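Calstead refurbishing site hands tower rebuilds to paired arms

Skaluren has moved part of its desktop refurbishing work at Calstead to a two-arm cell, the company said in its December bulletin to trade customers. The cell fits processors, memory, expansion cards and drives into used towers that have already been cleaned and tested by hand.

Before the change, each bench worker took a tower from intake to final boot. The job is now split. People still open the case, check the board for damage and load the parts into a moulded fixture beside it. The arms do the fitting. A technician then closes the case and runs the boot test.

Skaluren puts output at 2,795 rebuilt towers in the first quarter of running, against a target of 4,000. Most of the shortfall is put down to changeovers between case models -- every new layout needs its own set of taught positions, and the site handles 142 of them. The control software, Ilska, stores a layout once it has been taught, but small differences between board revisions still call for a manual check.

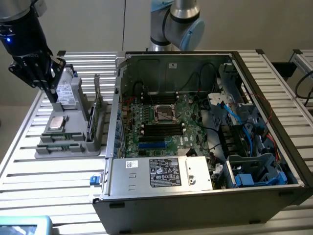
Bench staff, asked for their view at a shift meeting, said the work was easier on the hands but harder to follow, as one person no longer sees a machine through from start to finish. When a tower fails its boot test, they added, it takes longer to work out whether the fault was in the part, the seating or the inspection at intake.

Skaluren has since begun keeping a record for each tower that lists which parts were loaded and which steps needed a person to step in. The record goes with the tower to the test bench.

No posts have been cut, according to the bulletin. Four bench workers have been retrained to teach new layouts and clear stoppages, and are now on a higher pay grade. The others rotate between intake, fixture loading and test, changing station at the mid-shift break.

A second cell, for laptops, is under study with the integrator Lumenta. Laptop batteries and ribbon cables will stay with the bench staff for now -- the trial covers memory and drives only.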